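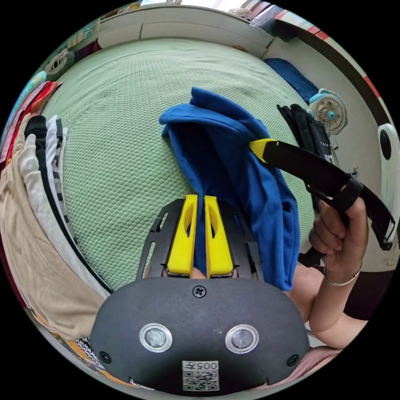 August, bench 2, wash shrinkage, Lamgate cotton twill

Started 8:15. Carrying on from the last entry. The question is still whether the length shrinkage we see on the Lamgate twill comes from the cloth or from the way we dry it. The Broltthorpe people get under three percent in the warp on what should be the same roll. We get between four and five. Neither lab has changed its marking method, so one of us is drying differently or one of us is measuring differently.

Conditioning

Specimens were laid out flat overnight on the mesh racks. Room humidity drifted up a little before morning according to the chart recorder, then came back. The step lines up with the building air handling starting up. It was inside the limits for the whole period so I have kept the specimens, but the trace is stapled to the back of the sheet in case someone wants to argue about it later.

The racks nearest the door are still slower to settle. I weighed one specimen from the door end and one from the far end three times before marking. The far one had stopped changing by the second weighing. The door one had not stopped until the third. From now on nothing gets marked until two weighings in a row agree.

Marking

Three pairs of marks in each direction, template on top, cloth relaxed and not smoothed by hand. Smoothing by hand is worth more error than I had assumed. I marked one spare, lifted it, laid it down again and pressed it out with my palm the way we used to, and the warp distance came out longer by a bit over half a percent. That is a large share of the gap we are trying to explain. It does not explain all of it.

The laundry pen bleeds on this finish. Dots grow in the first wash and their centers are hard to judge afterward. Switched to stitched marks in contrasting thread for the second set, single stitch, tails left long and untied. Slower, but the reading is sharper and two readers agree to the nearest division on the steel rule. Do not knot the tails. A knot pulls the cloth in and gives a small pucker exactly where the reading is taken.

Wash

Machine is the Yao front loader. Water at 40 degrees, normal program, no softener. Ballast made up the load to 2,070 grams dry, weighed on the floor scale with the basket tared. I had been reading the ballast weight off the old card, which turns out to date from before two of the ballast pieces were replaced. The new pieces are heavier. True weight of the ballast alone is 1,457 grams. Card has been crossed out and rewritten.

Inlet temperature was steady. The drum took longer to fill than last month, and the inlet screen had lint and grit on it. Cleaned, and fill time went back to normal. I do not think slow filling changes shrinkage, but it changes how long the cloth sits partly wet before agitation, so the two runs done before the screen was cleaned are marked with a star in the results.

Detergent: reference powder, weighed, dissolved first in warm water and added through the drawer. The previous batch of powder had caked along one side of the tub. Threw that out.

Drying

Three methods, same cloth, same wash load, specimens assigned by drawing slips.

Line dry: hung by two corners with the warp vertical. Shrinkage in the warp is the lowest of the three, just over three percent. Hanging weight of the wet cloth is obviously pulling it out. Weft is the highest of the three.

Flat dry: on mesh, not touched after laying down. Warp four and a half percent, weft a little over one. Spread between specimens is smaller than for either of the other methods.

Tumble dry: low heat, stopped when the load weight leveled off, then 30 minutes on the rack before conditioning. Warp just under six percent. The spread is poor. One specimen came out folded in on itself and still damp in the middle, and I have excluded it from the mean but left the reading in the table.

So our flat figure sits where our routine figures have been, and our line figure is close to what Broltthorpe reports. Their procedure sheet says flat. The sheet also calls for "drying frame," which could be read as a horizontal screen or as an upright one with clips. Sent them a short question about that and asked for the orientation of the warp.

Finish

Half of the specimens carry the Vesuvlow resin finish, half are greige cloth from the same roll. The finished ones shrink less in all three drying methods, as expected. The difference is largest with tumble drying and almost disappears on the line. That makes sense if the line is stretching both to a similar place. It also means line drying is a bad choice for anyone trying to compare finishes, whatever they do about the disagreement between labs.

Handle is stiffer on the finished cloth before washing. After one wash I could not tell them apart reliably with my eyes shut, for what that is worth, and it has not gone into the table.

Skew

Measured skew on the flat set only. Small, same direction on every specimen, worse on the ones cut near the selvage. Cutting plan for the next roll moves everything a hand's width further in. We lose one specimen per width by doing this. Acceptable.

Errors and odds and ends

The steel rule with the worn end is still in the drawer with the good ones. Readings that start from the end of that rule are short. I have put tape over the first division so that it can only be used from the next mark up. It should be replaced.

Specimen label ink survived the wash. The staples did not, there is rust on two corners. Thread labels next time.

Tumble dryer lint screen cleaned before every load, noted on the sheet with initials. It was not being noted before, so older tumble figures cannot be compared with these on that point.

Iron not used at any stage. Old procedure allowed a light press before measuring. Crossed out in the bench copy — the shared copy still has it and needs the same change.

To do

Repeat flat and line with stitched marks only, no pen.

Run five wash cycles on the finished set, reading after the first, third and fifth.

Ask Lamgate whether the roll was compressively preshrunk or only stentered. The delivery note says "preshrunk" with no figure and no method.

Swap one specimen set with Broltthorpe, marked here and read there, then the reverse. If the marks read the same in both places, measuring is off the list and we are left with drying.

Second load went in at 3:40. Flat specimens are on the upper racks, far end, leave them until they have been weighed twice.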